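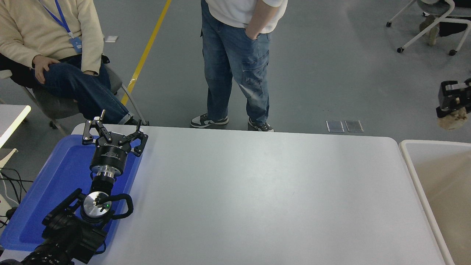
Felicja Rutkowska wrote in to say that bicarbonate of soda has never once shifted a tea ring for her, and would I please stop recommending it. Fair enough, Felicja! I went back and read what I'd put last November and I did make it sound like you sprinkle it on and walk away. You don't. It wants to be a paste, thick enough to sit on the spoon, and it wants a bit of time under a damp cloth before you start rubbing.

So this week it's pale worktops and tabletops again, with the bits I left out.

Start with plain warm water and one drop of washing-up liquid. One drop, I mean it. Most of the dull patches people write to me about are old soap, put there by people like me who squirt first and think later. Wipe, rinse the cloth, wipe again with clean water, then dry it with a tea towel. The drying is the part everybody skips, and if you live in a hard water area like ours you'll get those cloudy swirls back by teatime.

If the smudges are still there when the surface is dry, they're probably grease, and more water just moves them about. A little white vinegar on a soft cloth does it on laminate. Keep it well away from marble or any other natural stone – I have a windowsill in the downstairs loo that I'm still sorry about.

Tea, coffee and curry are another matter. For tea and coffee I use the bicarb paste, left for 16 minutes (that's how long my radio serial lasts, so it's what I've always done), then rubbed in small circles with a cotton cloth. Never the green side of a sponge. It takes the shine off, and then the stain has something to grip next time. For turmeric, clean off what you can and let the sun have the rest. If your table is light enough to carry, put it by a bright window for a couple of days. I didn't believe this until Grażyna Baran made me try it on a chopping board, and the yellow had faded by the weekend.

Biro comes off with surgical spirit on a cotton bud. Dab, turn the bud, dab again. If you wipe sideways you'll have a blue smear the length of your hand, ask me how I know. Open a window and don't do it near the hob. Try a corner first too, especially on anything painted.

Sticky label glue: cooking oil, ten minutes, then washing-up liquid to get rid of the oil. Zdzisław Tomaszewski swears by peanut butter for the same job and I'm sure it works, but then you've got peanut butter on the table.

A word on cloths. I keep 2 on the go, one for washing and one for drying, and they go in the machine at the hottest setting the label allows, with no fabric softener. Softener leaves a film on the cloth and the cloth leaves it on the table. I was blaming my poor old worktop for months over that one.

Scratches I can't do much about, I'm afraid. Car polish was suggested by a reader and I'd say no, not where you eat. Put a board down before you slice anything and a mat under whatever gets dragged about.

Next time it's limescale on kettles and taps, so if you've got a method that doesn't stink the house out, do send it in before 23rd April.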